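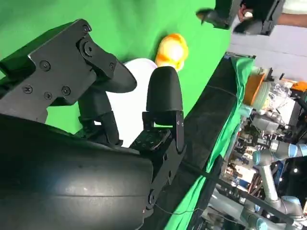
Black fingers, green screen.

Film night at home: tips from readers

Move the telly before you move the sofa. Most front rooms have a lamp or a window that shows up in the screen as soon as there is a dark scene, and a small turn of the stand usually gets rid of it. Sit down and check from every seat, including the floor if children are coming.

If you use a projector on a painted wall, wipe the wall with a barely damp cloth the day before. Dust doesn't show in daylight but it does under the beam. A plain white sheet will do instead, ironed and pulled tight with clips at the bottom corners. Two is enough for a single sheet, four for a double.

Start discs before anyone arrives. Old DVDs that have been in a drawer often need a clean. Use a soft cloth and go in straight lines from the middle to the outer edge, never in circles. Don't use kitchen roll.

Popcorn in a pan: a thin layer of oil, two kernels to test, lid on. When both have popped, add the rest in one layer and take the pan off the heat for half a minute, then put it back. Shake now and then. Salt it in the bowl while it is hot — fine salt sticks, flaky salt ends up at the bottom.

Carola Rieger writes that she lines the bowls with baking paper and has given up washing butter off them. She also keeps wrapped sweets out altogether after a very rustly showing of an old black and white thriller.

Subtitles should be set up on the main feature, as some players forget the setting after the trailers.

For sound, put the speakers at ear height when seated. A folded towel under each one stops the shelf from buzzing. If speech is hard to follow, turn the bass down first and leave the volume alone.

Long films need a break. Pick the place beforehand and have the kettle filled. Rainer Schmieder stops his just after the halfway mark and puts a low lamp on in the hall so that people can find the stairs.

Butter marks on a cushion cover: cover with cornflour, leave overnight, brush off, then wash as normal.

More tips for darker evenings will go up in November.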